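트루르니츠 여자축구단, 토요일 홈에서 아델과 승격 플레이오프 2차전
1차전 2 대 2 무승부, 입장권 1446장 전석 매진

트루르니츠 여자축구단(이하 트루르니츠)이 이번 토요일 홈구장 불네스 파크에서 아델과 승격 플레이오프 2차전을 치른다. 지난 주말 원정 1차전은 2 대 2로 끝났고, 이제 홈에서 이기는 일만 남았다. 원정 다득점 규정은 적용되지 않으며, 90분 안에 승부가 나지 않으면 연장전과 승부차기로 승격 팀을 가린다. 구단이 창단 이후 처음으로 맞는 승격 결정전이고, 그 경기를 우리 운동장에서 연다는 사실에 선수단도 사무국도 며칠째 들떠 있다!

입장권 1446장은 판매 시작 당일 오전에 모두 팔렸다. 불네스 파크의 좌석과 입석을 합친 수용 인원 전부다. 시즌 첫 홈경기 때 반대편 입석 구역이 절반도 차지 않았던 것을 떠올리면 정말 반가운 변화다. 원정 응원석으로는 137석이 배정되었고, 이 표 역시 아델 구단을 통해 모두 나갔다. 현장 판매는 없다. 표를 구하지 못한 팬들을 위해 경기장 옆 보조구장에 대형 화면을 세우고 무료로 개방할 예정이니 돗자리와 목도리를 챙겨 와도 좋다.

1차전은 쉽지 않은 경기였다. 트루르니츠는 전반 초반 코너킥에서 먼저 골을 내줬고, 동점을 만든 뒤에도 역습 한 번에 다시 끌려갔다. 그래도 선수들은 라인을 내리지 않았다. 후반 들어 왼쪽 측면에서 공을 빼앗는 횟수가 눈에 띄게 늘었고, 주장 마농 리가 페널티 지역 바깥에서 낮게 깔아 찬 공이 골대 안쪽을 맞고 들어가면서 균형이 맞춰졌다. 원정석에서 터진 함성이 중계 마이크를 덮을 정도였다. 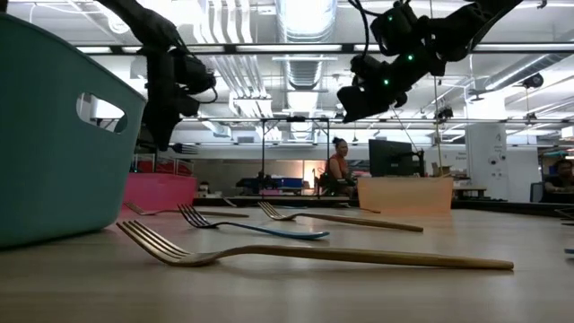 2차전의 관건도 결국 측면이 될 것으로 보인다. 아델은 양쪽 풀백이 동시에 올라오는 팀이고, 그만큼 뒤에 빈 공간이 생긴다. 1차전 전반에는 트루르니츠가 그 공간을 알면서도 패스가 한 박자씩 늦었다. 후반에 미드필더 한 명을 빼고 윙어를 넣은 교체가 흐름을 바꿨고, 이번 주 훈련에서도 공을 빼앗은 직후 첫 패스를 앞으로 보내는 연습에 가장 많은 시간을 썼다. 세트피스 수비는 따로 손을 봤다. 코너킥 실점이 올 시즌 유난히 많았던 만큼 가까운 쪽 골대에 서는 선수를 바꾸고, 골키퍼가 나오는 범위도 다시 정했다.

부상 소식도 좋은 쪽이 많다. 한 달 넘게 재활해 온 중앙 수비수가 이번 주부터 전체 훈련에 합류했다. 선발로 나서기에는 이르다는 것이 의무팀의 판단이지만 벤치에는 앉을 수 있다. 1차전에서 종아리에 불편을 느껴 60분에 교체된 오른쪽 풀백은 검사 결과 큰 이상이 없었고, 출전 여부는 경기 전날 훈련을 마친 뒤에 정한다. 경고 누적으로 빠지는 선수는 없다.

마농 리는 이 구단 유소년 팀에서 축구를 시작해 한 번도 다른 유니폼을 입지 않았다. 그는 "어릴 때는 우리 경기에 부모님들밖에 없었다"며 "토요일에 선수 입장 통로를 나가면서 꽉 찬 관중석을 보면 아마 잠깐은 웃음을 못 참을 것 같다. 그다음부터는 경기만 생각하겠다"고 말했다. 1차전 동점골에 대해서는 "솔직히 크로스를 올릴까 하다가 앞이 열려서 찼다. 잘 맞았다"고 짧게 답했다. 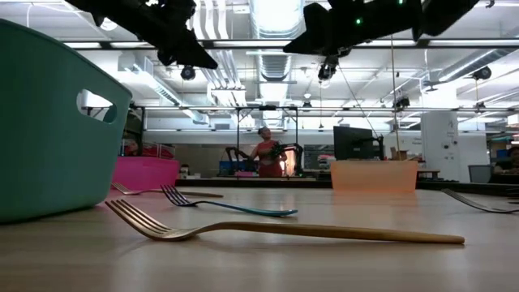
알로이스 프라이
트루르니츠 여자축구단 홍보팀장

이번 시즌을 가까이에서 지켜본 사람으로서 몇 가지를 더 전하고 싶다. 올해 선수단은 지난해와 구성이 거의 같다. 겨울 이적 기간에도 새로 온 선수는 둘뿐이었고, 대신 유소년 팀에서 올라온 선수들이 출전 시간을 크게 늘렸다. 시즌 초반 세 경기를 내리 이기지 못했을 때 걱정하는 목소리도 있었지만, 비 오는 평일 저녁 홈경기에서 종료 직전 역전골이 나온 뒤로 팀 분위기가 완전히 달라졌다. 그날 끝까지 남아 있던 팬들의 얼굴을 아직도 기억한다. (필자도 그날 우산을 잃어버렸는데 전혀 아깝지 않았다.)

경기 당일 운영 안내도 함께 드린다. 출입문은 오후 4시에 열리고 경기는 오후 6시에 시작한다. 본부석 쪽 정문은 시즌권 소지자와 휠체어 이용 관중이 먼저 이용하며, 일반 입석 관중은 북문으로 들어오면 된다. 원정 팬은 동문을 이용한다. 정문 앞 주차장은 선수단 버스와 구급차, 장애인 차량 전용이다. 트루르니츠역에서 경기장까지 셔틀버스가 다니고, 경기가 끝난 뒤에는 마지막 관중이 나갈 때까지 운행한다. 자전거 거치대는 보조구장 울타리를 따라 더 설치했다.

가방은 입구에서 확인한다. 유리병과 캔은 반입할 수 없고, 뚜껑을 연 물병은 괜찮다. 깃발은 깃대가 유연한 것만 가능하며, 큰 현수막을 걸고 싶은 응원 모임은 경기 전날까지 구단 사무국에 크기를 알려 주기 바란다. 하프타임에는 유소년 선수들이 운동장에 나와 미니게임을 하고, 매점은 경기 후 한 시간까지 연다.

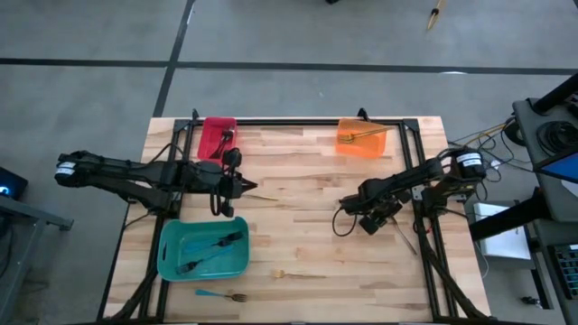

아델 원정 응원단의 호세인자데 씨는 구단에 보낸 메시지에서 "1차전이 끝나고 양쪽 팬들이 역까지 같이 걸어간 것이 참 좋았다"면서도 "결과는 우리가 가져가겠다. 우리 팀은 원정에서 더 과감하게 올라오고, 이번에는 먼저 넣고 나서 물러서지 않을 것"이라고 전했다. 그는 표를 못 구한 일행도 보조구장 화면으로 함께 볼 수 있는지 물었는데, 답은 물론 그렇다이다. 보조구장은 어느 팀 팬에게나 열려 있고, 화면 왼쪽 구역을 원정 팬이 편하게 쓸 수 있도록 비워 두었다.

승격이 확정되는 팀은 다음 시즌 상위 리그에서 뛰게 된다. 트루르니츠가 올라갈 경우 구단은 그라운드 조명을 보강하고 기자석을 넓히는 공사를 여름 동안 진행한다. 리그 시설 기준에 맞추기 위한 것으로, 설계는 이미 나와 있다. 승격하지 못하더라도 조명 공사는 예정대로 한다. 시즌권 가격은 어느 쪽이든 올리지 않는다.

취재를 원하는 언론사는 경기 이틀 전까지 홍보팀으로 신청하면 된다. 사진기자석은 양쪽 골대 뒤와 본부석 반대편에 마련되며, 조끼는 정문 안내소에서 나눠 준다. 경기 후 기자회견은 원정팀 감독, 홈팀 감독 순으로 클럽하우스 1층에서 열리고 선수 인터뷰는 라커룸 앞 복도에서 진행한다. 출전 명단은 경기 시작 한 시간 전에 구단 홈페이지에 올린다.

문의: 트루르니츠 여자축구단 홍보팀, 불네스 파크 클럽하우스 2층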